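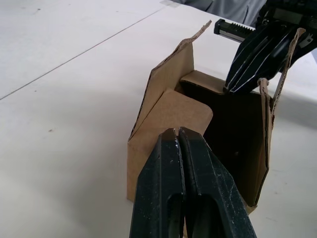
Wednesday, April 30, 2025

Box day again, and a good one! I am writing this with my shoes still on because if I sit down properly I will fall asleep and lose the details, and I want the details.

We have been trying for weeks to get the two-arm policy to fold box flaps, and the sticking point has always been the same. The arms each know what to do. What they don't know is when. Left pushes while right is still getting into position, the whole box skates across the table, and we reset. Meenakshi Devadiga had the idea back in November of adding a "hold" label to the training data, so that any stretch where one arm is only bracing gets marked as its own kind of action instead of being treated as idle time. I filed it under nice but too much labeling. Well, I finally did the labeling. Two evenings and a lot of tea.

Today was the comparison. Old policy (Joker) against the one with hold labels (Akik), same table, same kind of plain brown box, 96 tries each. We mixed up the order so that neither one got all the fresh cardboard. The boxes get chewed up fast, with ragged edges and the wavy inside layer showing, and I used to throw them out at that stage. Now I keep them in the rotation. A policy that only folds crisp boxes isn't much use to me, and the torn ones are where the wrist view gets interesting, all those bent strips that look like edges and aren't the edge you want.

Akik did better. I'm not going to write a percentage in here until I've been through the scoring a second time, since we have some arguments to settle over what counts as folded (does a flap that springs halfway back count? I say no, Meenakshi says it depends on which flap). But it was clear from watching. The thing that got me was the waiting. One gripper goes in over the top of the box and stays put, and the other comes up to the flap with its fingers closed and pushes with the tips. No skating! I made a noise. Meenakshi laughed at the noise.

Closed fingers, by the way, was not something we asked for outright. In the demos I pinched flaps about as often as I pushed them, depending on my mood, and the policy seems to have settled on pushing for the squarish flaps and pinching for the narrow ones. I want to go back through the demos and see whether I was doing that myself without noticing. Quite possible. My hands probably have better habits than my notes do.

Bad stuff, so I don't kid myself later:

The narrow side flaps are still a mess. They curl, the gripper comes down a little off, and the flap slips out behind the fingers.

In six of the Akik tries the holding arm never let go. It just sat there, bracing away, with the folding finished. Meenakshi thinks my labels run too long at the end, and she is probably right, as I was marking the hold until the arm had fully left the box. An easy fix, but it means going through all 200 demos again. More tea.

The shadow question is still open too. The right arm throws a soft gray shadow on the white table and I have a hunch that the policy reads something from it. We should try moving a lamp.

Grube, the bigger model, is still training and won't be ready for a while. I was going to wait for it before doing anything else, but after today I'd sooner fix the label ends and rerun on the small one. It's quick, and I understand it. Vikley (the scoring script) also needs a third category for the half-sprung flaps, or we will be having the same argument forever.

Tomorrow: trim ten demos by hand, see how long it takes, then decide whether to do the rest that way. Ask Meenakshi to score a batch without knowing which policy is which. Find more boxes. Shoes off now.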